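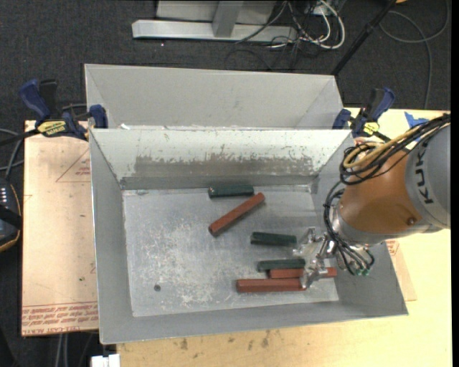
Skanuvitz has paused the unattended night runs of its bin-picking robots after one of them kept pushing against the floor of a metal bin for most of an evening without raising an alarm. The fault came to light in July at the company's workshop in Stovley, where the arms spend their days lifting small parts out of one bin and setting them down in another. Anyone who has visited will know the setup, with two gray bins clamped to a wooden table, a handful of green and reddish-brown blocks lying at odd angles, and the gripper reaching down among them from the side. The bin floors there are well scuffed, and a few more scratches on the metal did not strike anybody as a reason to stop work.

The person who did stop it was Jaanus Lill, the evening technician, who had come back a little after 9 p.m. for a jacket he had left on a chair. He heard what he calls "a sort of groan, like a drawer that's been overfilled" and found the arm leaning on the bottom of the bin with its fingers closed on nothing at all. It would press for a second or two, lift, decide it had missed, and go down again in very nearly the same spot.

"I stood there and watched it do that four times before I hit the button," said Lill, who has worked at the Stovley site since it opened and is quite fond of the machines, noisy as they can be. "You get used to them missing now and then. They miss, they try again, and you go on with your coffee. I'd never seen one be so stubborn about it."

The logs, when the team went through them the next morning, showed 223 failed picks in a row. The arm is supposed to give up after 24 and send a message to whoever is on call, and the message never went out. A software update earlier in the month had started the miss counter over again each time the arm went back to its resting position, and since it goes back there after every try, the counter had never once got past one.

That explained the silence, but it left the matter of the pushing. The arm judges how far to reach from a stored height for the bin floor, and that height had been measured before the bins were taken off the table for cleaning and clamped down again. They went back sitting slightly higher at one end. The difference was small enough that a picked block would hide it, and it only began to matter when the gripper came down on bare metal between two blocks.

No one was hurt, and the damage was modest. The gripper fingers were bent and have been replaced, and one joint of the arm was sent to Grallden, the repair shop across the river, to be checked over. The bill so far is $900, with the joint still to come. Rasmus Grīnberga, who runs the workshop, said he was more bothered by the missing message than by the money.

"Fingers we have in a box under the bench, and we go through plenty of them," he said. "What keeps me up is that we'd told everyone the arm would call for help, and we'd gone home believing it. If Jaanus had been a tidier person and remembered his jacket, it would have gone on until breakfast."

Until the fix has been tested, the robots will run only while a person is in the room, and the floor height will be measured afresh whenever a bin has been moved or reclamped. The team has also put in a plain limit on how hard the arm may press, kept apart from the rest of the software so that an update can't reach it. Grīnberga wants to see 2,000 picks without a missed alarm, with a good number of deliberate failures mixed in among them, before anyone switches the lights off and leaves.

Customers have been told as well. Sakalauskas, the hardware supplier that uses the same picking software in its sorting room, checked its own arms and found the same counter fault, though its bins are bolted in place and nothing there had been pressing where it shouldn't. It has gone back to the older version for now and expects to lose an hour or so of sorting a day.

Lill, for his part, has been asked to write up the evening for the new safety notes and says he is on his third draft. The workshop's open afternoon will go ahead as planned, with the arms running and staff beside them.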